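Ticket: Label printer at the Skulham stockroom skips every second label
Opened by: Oana Pascu
Status: Solved, leaving open until Monday
Priority: Normal

What's going on

Hi all! The thermal printer on the parts bench (the Tuncer, the one we got in October) has started feeding a blank between every printed label. Print a batch of 40 and you get 40 good ones and 40 blanks, so we're going through a roll in no time. The text itself is gorgeous, really crisp, and the barcodes scan first try. It's only the feed.

It began after I loaded the new stock from Fakden. Same width as the old rolls, same core, and I honestly love the new adhesive, it sticks to painted steel and lifts off clean. The labels are for the shelf lips and for the flat plastic parts that don't have a number molded in.
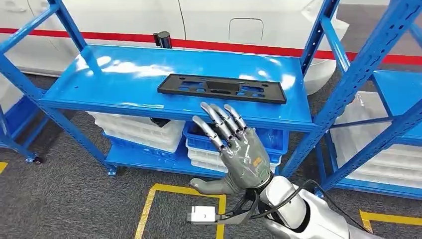

Gaetano Leone: Check the gap setting before you touch anything else. The old rolls had a black mark on the back and the Fakden ones have a plain gap between labels. If the driver still says "mark" the printer goes hunting for something that doesn't exist and spits out a blank while it looks.

Oana Pascu: Ooh, good call! Driver said "mark". Changed it to "gap", power cycled, ran the calibration (hold Feed until the light blinks twice, then let go). First 18 labels came out perfect and I did a small dance. Then the blanks came back, but only now and then, maybe after a longer pause between jobs.

Second round

So I went looking for what happens in those pauses. Darkness is at the default. Speed is at the default. I cleaned the gap sensor with a swab and alcohol and slid it back to the center notch, which is where the manual wants it for this width.
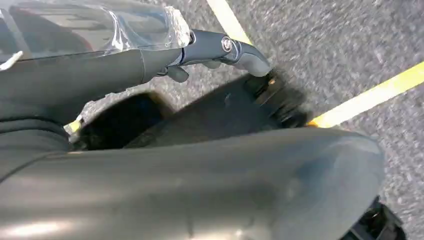

The blanks still turned up after a pause, and what I noticed next is that they only came when the job was sent from the Arnavau inventory screen. Print the same label from the desktop tool and it's fine every time. I sent 285 from the desktop over lunch, no blanks at all! Arnavau has its own template with its own label height, and the height in there was the old roll's. A hair too tall, and the printer feeds on to the next gap to make room.

Alina Dobre fixed the template in two minutes. Thank you, Alina!
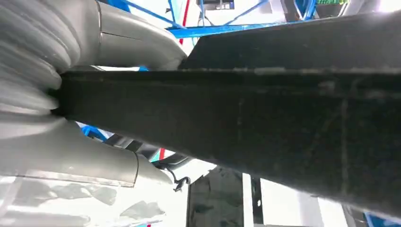
Steps, for whoever loads the next roll

1. In the driver, set media type to "gap".
2. Load the roll, close the lid, run the Feed button calibration.
3. In Arnavau, open Templates, Shelf Label, and check that the height matches the box the roll came in.
4. Print five, wait a few minutes, print five more.

I've ordered another 1000 of the Fakden labels. Closing this on Monday if the blanks stay away.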